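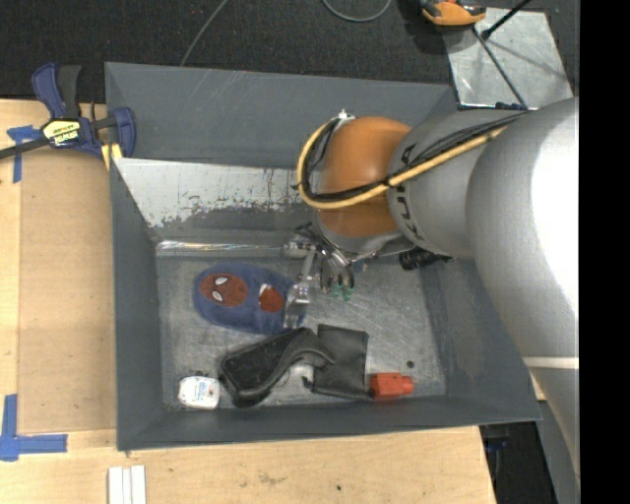 Hideaki Nishimura: 같은 회색 금속 통을 쓰고 있는데 밝은색 천 제품을 담아 두면 밑면에 회색 가루가 묻어 나옵니다. 물티슈로 닦으면 통 바닥은 깨끗해 보이지만 다음 날이면 또 묻습니다. 세척제 문제인지 바닥 긁힘 문제인지 알고 싶습니다.

티켓 번호 218
제품: Kovgate 경사벽 금속 통, 대형
분류: 표면 / 오염
상태: 해결됨
접수처: Mirnirow 물품 지원 창구

처음 접수 내용
장난감과 잡화를 섞어 담는 통입니다. 바닥이 많이 긁혀 있습니다. 스파이더맨 그림이 들어간 파란색 물건처럼 부드러운 것을 꺼내고 나면 손에 회색이 묻습니다. 검은색 광택 있는 물건은 묻어도 표가 잘 안 나서 언제부터 이랬는지는 모르겠습니다. 통은 나무 작업대 위에 바로 올려 두고 씁니다. 11월에 창고를 옮긴 뒤로 심해진 것 같습니다.

지원 답변 1, 오전 10시
답변이 늦어 죄송합니다. 아래 사항을 확인해 주십시오.
통을 비우고 마른 흰 천으로 바닥과 벽을 따로 문질러 주십시오. 천은 두 장을 쓰고 섞지 마십시오.
최근에 쓴 세척제 이름을 적어 주십시오.
통 안에서 딱딱한 물건을 끌어서 옮기는지 알려 주십시오.

접수자 답변
바닥을 문지른 천은 진한 회색, 벽을 문지른 천은 거의 그대로입니다. 세척제는 Eder 분말형을 물에 타서 썼습니다. 창고를 옮기면서 전에 쓰던 액체형이 떨어져서 바꿨습니다. 물건은 들어서 꺼내는 편이지만 아래쪽에 깔린 것은 벽까지 밀어서 경사를 타고 올립니다.

지원 답변 2
벽은 괜찮고 바닥에서만 묻어 나온다면 긁힌 홈에 낀 금속 가루일 가능성이 높습니다. 분말이 다 녹지 않은 상태로 문지르면 홈이 더 생길 수 있으니 우선 분말형 사용을 멈춰 주십시오. 다음 순서로 처리해 보시기 바랍니다.

1. 통을 비우고 마른 솔로 바닥 가루를 한쪽 모서리로 모은 뒤 진공청소기로 빨아들입니다.
2. 중성 액체세제 100ml를 미지근한 물 한 양동이에 풀어 부드러운 스펀지로 닦습니다. 철수세미는 쓰지 않습니다.
3. 깨끗한 물로 두 번 헹구고 바로 마른 천으로 물기를 없앱니다.
4. 손톱에 걸리는 홈이 있으면 800번 사포로 그 자리만 한 방향으로 가볍게 밀고 2번부터 다시 합니다.
5. 다 마른 다음 흰 천으로 다시 문질러 결과를 알려 주십시오.

사포 작업을 할 때는 장갑과 마스크를 착용하십시오. 담아 두던 물건은 작업하는 곳에서 떨어뜨려 두어야 가루가 다시 앉지 않습니다.

접수자 답변, 오후 4시
4번까지 했습니다. 손톱에 걸리는 데는 한가운데와 오른쪽 벽 아래였습니다. 흰 천에 옅은 회색이 아직 나옵니다. 처음보다는 훨씬 덜합니다. 물건에 이미 묻은 것은 어떻게 빼야 합니까? 파란 것은 그림이 벗겨질까 봐 손을 못 대고 있습니다.

지원 답변 3
옅은 회색은 한 번 더 헹구면 대개 없어집니다. 물건은 소재별로 다르게 하셔야 합니다.
천이나 부드러운 겉감: 물에 담그기 전에 먼저 털고, 접착테이프를 가볍게 눌렀다 떼서 가루를 걷어 냅니다. 그림이 있는 부분은 테이프를 대지 말고 젖은 천으로 두드리기만 합니다. 세탁 표시가 남아 있으면 표시를 따르십시오.
광택 있는 딱딱한 표면: 먼저 물로 흘려 가루를 떼어 냅니다. 마른 천으로 바로 문지르면 잔 흠집이 남습니다.
바닥 깔개를 쓰실 생각이 있으면 Clevport 펠트 깔개가 이 통 바닥에 맞습니다. 경사벽까지는 덮지 않습니다.

접수자 답변
한 번 더 헹궜고 이제 흰 천에 아무것도 안 묻습니다. 파란 것은 테이프로 거의 다 걷혔고 그림 쪽은 두드리기만 했는데 괜찮습니다. 깔개는 한 장 주문했습니다. 깔개를 깔고 나서도 딱딱한 것을 밀어 올리면 안 됩니까?

지원 답변 4
깔개 위에서는 밀어도 되지만 경사가 시작되는 자리부터는 들어 주십시오. 깔개도 가루가 모이니 통을 비울 때마다 꺼내서 털어 주시기 바랍니다. 통을 세척한 날에는 바닥이 완전히 마른 뒤에 깔아야 합니다.

Hideaki Nishimura 님께: 세척제와 긁힘이 둘 다 원인일 수 있습니다. 물티슈는 홈 안쪽까지 닦지 못하므로 위의 1번부터 3번까지 먼저 해 보시고, 그래도 묻으면 새 티켓으로 접수해 주십시오. 새 티켓에는 통 바닥 사진과 쓰시는 세척제 이름을 같이 넣어 주시면 됩니다.

처리 기록: 원인은 바닥 긁힘과 분말 세척제로 기록. 부품 교체 없음. 접수자 확인 후 종료.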